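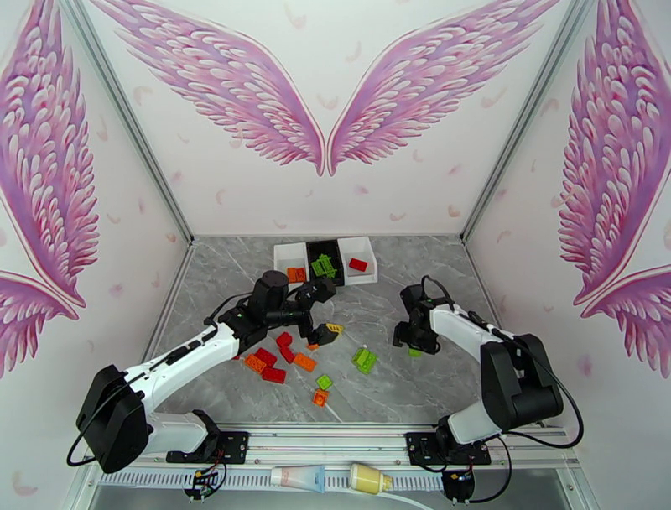

Print this message | E-mail this message

From: Vasilică Costache
To: Pirkaswood list
Date: July 23, 2024
Re: sorting small building blocks by color

> We inherited a tub of 4000 small blocks from my sister and the kids want
> them sorted by color before we build anything. Is it worth it? And do I
> need a proper cabinet, or will something cheaper do?

Oh, I do feel for you, and congratulations too – that's a lovely thing to inherit! We did ours last November, on the kitchen floor, over more evenings than I like to admit, and I'd do it again.

I wouldn't buy a cabinet yet. A plain tray with three compartments side by side is plenty to start with. Pick three colors, say orange, lime green and red, and put one block of each in its place before anybody begins, so the little ones can see what goes where without asking you every minute. Everything else stays spread out on the floor until its turn comes. When those three are done, tip them into bags and choose three more.

Do spread them thin. We started with a great heap and spent most of the time digging (and the noise!). Tip out 1000 at the most, and put the yellow ones off to another evening if your lamp is like ours, because the lime and the yellow look terribly alike after supper.

As for whether it's worth it, my grandson is 8 and builds much more now that he can find things, though he would like me to mention that he still can't find the hinges. Sorting by shape can wait, I think, or go undone.

I have a spare tray you're welcome to, if you don't mind a scratch or two. Just write and I'll put it in the mail.

Warmly,
Vasilică

Reply by e-mail | Print this message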